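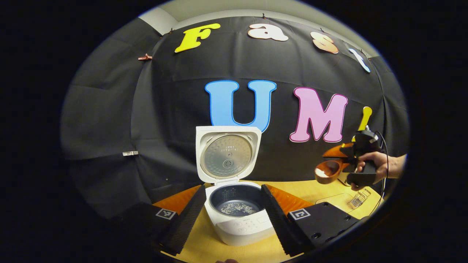

According to Imad Jaber, the crust is the only part of the pot worth arguing about, and a cook who throws it away has thrown away the dinner. His remark is often repeated in writing on scorched rice, the layer of browned grains that forms at the bottom of a pot when rice is cooked with little water left.

Scorched rice is known in many countries. In Iran it is called tahdig, in Korea nurungji, in Japan okoge and in Spain socarrat. The names are different, but the process is almost the same. When the free water is gone, the temperature at the bottom of the pot goes above the boiling point, and the starch on the surface of the grains becomes dry and brown.

Preparation

For tahdig, the rice is usually boiled first, drained, and then steamed over a layer of oil or butter. Some cooks put thin bread or slices of potato under the rice. Socarrat is made without a lid, and the rice is not stirred after the broth is added. Nurungji was traditionally taken from iron pots, and hot water was poured on what remained to make a drink called sungnyung.

Electric cookers

A common automatic cooker switches to the warming mode when the pot becomes hotter than boiling water, so the crust stays thin or does not form. Cookers sold for Iranian cooking often have a dial for the color of the crust. In other models, some cooks start the cycle 2 times, although not every model permits this.

Serving

Tahdig is generally turned out on a plate and broken into pieces. Nurungji may be dried and kept for later use, also as a snack with sugar.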